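Worktop Notes: Colanders, Cups and the Toaster Oven

Revised February 19, 2018 by Zinash Beyene, Rudcombe

These notes cover the sorting and cleaning of small kitchenware kept on or near a worktop that also carries a toaster oven. They apply to shared kitchens and to homes where play food gets mixed in with the real utensils.

Before sorting

Unplug the oven at the wall and let it cool with the door open. Lay everything out on one flat surface in a single layer. Stacked items hide chips and trapped crumbs, and a nested bowl will often hold a spoonful of water for days.

Sort by material first, then by use. Plastic, coated metal and bare stainless steel need different cloths and different water temperatures. Colour is no guide. A pale green cup may be metal and a pale green colander plastic, so check the underside of each piece for a mark before it goes anywhere near the dishwasher.
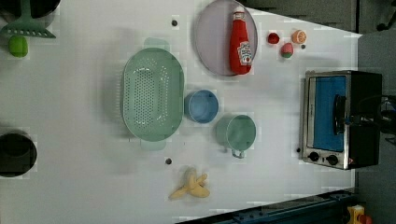 On the table: colander, small bowl, measuring cup, plate and play food, with the toaster oven at the right.

Colanders

Rinse from the outside in. Starch dries on the inner face of the holes, and water from the tap on the inside only packs it tighter. For blocked holes use a soft bottle brush and warm water with a little washing-up liquid. Wooden cocktail sticks will clear a single hole but tend to snap off in it. Dry upside down on a rack — never flat on the worktop, where the rim seals against the surface.

Measuring cups

Check metal cups once a year. Put the dry cup on the scales, set them to zero, fill with cold water to the brim and read the weight in grams, which equals the volume in millilitres to within one per cent. A dented cup can lose 3 ml or more. Mark it and use it as a scoop for flour or rice. Handles fixed with spot welds collect grease at the joint; an old toothbrush reaches it.

Sauce bottles

Wipe the neck and the underside of the cap after each use. Bottles stored on their side leak at the cap thread first, so stand them up once the sorting is finished. Labels lift if soaked. A damp cloth is enough.

Play food

Keep play food in its own lidded box. Wash hard plastic pieces by hand at 49°C or below. Hollow pieces with a seam should be wiped only, as water gets in at the seam and does not come out. Soft pieces with thin flaps are dried opened out, otherwise the folds go sticky. Do not leave any of it beside the oven while the oven is in use.

Toaster oven

Leave the clearance given in the manual on both sides and above. Ours, a Kragh, asks for 6 cm. Run cables behind the oven and away from the housing, and keep them clear of the front edge of the table. Clean the glass with bicarbonate of soda and water mixed to a paste, left for ten minutes and taken off with a damp sponge. Dry around the control knobs by hand. Spray cleaner must not be used there — it runs in behind the knob.

Screw holes in the worktop

Open holes and sunken screw heads collect crumbs and fat. Vacuum them with the narrow nozzle, then wipe with a cotton bud. Unused holes can be filled with white silicone, pressed in and levelled with a plastic card. Allow a full day before wiping over.

Related sheets: Jida rack liners, fitting and washing; Descaling the kettle.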